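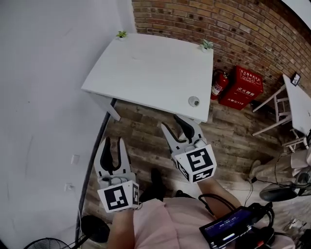
Subject: Re: [fruit-keepers] Willar going mealy already?

Hello all, and a happy end of the year to everyone in the colder counties!

I meant to answer this days ago and then the oven died and the relatives came, so forgive the delay. I have been growing Willar apples for 22 years now on the slope above Wetum, and I have made every mistake you can make with them between the tree and the pie, so please take what follows as coming from somebody who has thrown a great many apples to the neighbor's hens.

First, the picking. The old Van Beek catalog (I still have mine, minus the cover) tells you to pick Willar when the skin goes from green to butter yellow, and I followed that faithfully for years. I don't anymore. By the time mine are that color they are lovely to eat off the tree and hopeless for keeping. I go by the seeds now. Cut one open, and if the seeds are mostly brown with a bit of cream still showing at the tip, get the ladder out that same afternoon. You lose a little sweetness at first, but it comes back in storage, and you'll have a firm apple well into February.

Second, the weather. We had that awful stretch in August, and I think it did more harm than any of us noticed. Fruit that has been baked on the branch just doesn't hold up the same way. My south row went soft weeks before the north row did, same variety, same rootstock, same fussy old woman picking them. 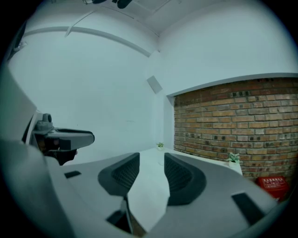

On 23 December 2020, you wrote:

I put up 6 crates of Willar this fall, wrapped in newspaper, in the shed behind the house in Bikport. The top layer was fine at Thanksgiving. Now when I unwrap them the skins look perfect but the flesh is like wet sawdust, and a few have gone brown at the core. The shed got down to 29 one night, though I don't think the apples froze. Did I store them too warm, too cold, or did I just get a bad batch? I have a spare refrigerator in the garage and could move what's left, but I'd hate to go to the trouble if they're already lost. There are potatoes in that shed as well, if it matters.

Back to me again. One night at 29 wouldn't worry me, wrapped and crated as they were. An apple can stand a touch below freezing, and the newspaper helps more than you'd think. What I would look at is all the nights that weren't cold. A shed with a metal roof can get surprisingly cozy on a sunny day, and Willar hates going up and down. Hang a cheap thermometer in there, the kind that keeps the high and the low, and write down both for a week.

The potatoes should move out regardless. They make each other taste odd — the apples get earthy and the potatoes start to sprout — and then you've spoiled two crops for the price of one.

As for the refrigerator, yes, do move the firm ones. Press near the stem with your thumb and keep anything that doesn't give. Put them in bags with a few holes poked in, and set a bowl of water on the bottom shelf so they don't shrivel. The soft ones will still make perfectly good sauce if you cut out the brown, and with enough cinnamon my family has never complained.

Last thing: I'll have Willar cuttings again after pruning. I mailed out nearly all of them last winter and still had people asking, so write to me off the list if you'd like a bundle, and tell me what rootstock you plan to put them on. If anyone near Bikport has tried them on a dwarfing stock I'd love to hear how it's standing up to the wind.

Warmly from Wetum, where it is sleeting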